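Drinks table back for Grarnthorpe open evening

09/12/2017 - Citrus and ice again this year. Two lemons, an orange, the wooden board, pink bowl of ice with the steel scoop. Maritza Giraldo has the list.
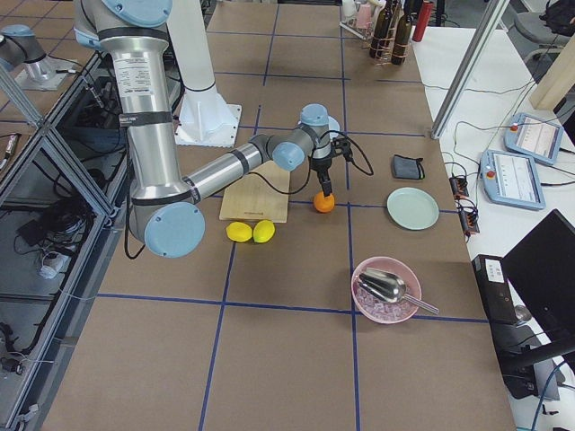

Doors open at six, room 37. Bring your own cup if you can, we ran short last time. Juice is free, snacks a dollar.

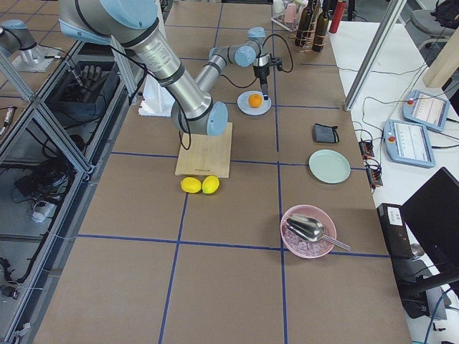
Hikell Social Club | News

Wine rack stays at the back, adults only pls. Questions to Bảo Đỗ, ext 2042, befor noon.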